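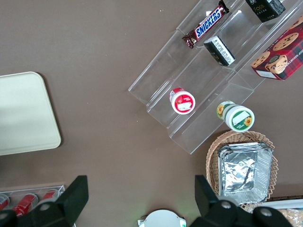 **Reset rules for shelf tasks: how strict are you?**

**tiltedbin** · 31 Jan 2025

We're writing up house rules for our tabletop pick and place work at Clerkard and I'm having way too much fun with it! Draft so far:

- Clear acrylic gets its own line on the setup sheet (depth goes strange on those steps)
- Cylinders on their sides are allowed, but write down which way the lid faces
- Nested foil trays count as one object unless the task says otherwise
- Stop after 4 failed grasps and log it

What would you add?

**mossgate47**

Love this. I'd fight you on the foil trays, though. If the fingers pinch only the top one, your log says success and the stack is still sitting in the basket. We write "top tray" or "whole stack" every single time.

**tiltedbin**

Ooh, good catch. Stealing it.

**parcelhen**

Four tries is too many for a chocolate bar. Black fingers that blocky will mash a Snickers by the second squeeze, and then you're testing on a different object. Two tries for anything soft, and swap the item after 200 picks whatever shape it's in.

**mossgate47**

Two is stingy! You lose all the recovery behavior, and that's the good part. Keep four and check the wrapper between tries.

**parcelhen**

Checking between tries means a hand in the workspace. At Dindico that's a full stop and a re-arm, so no thanks.

**tiltedbin**

Same here, full stop every time. OK, soft items get two, boxes and cans keep four. I'll post the new sheet once I've run it on the cookie box.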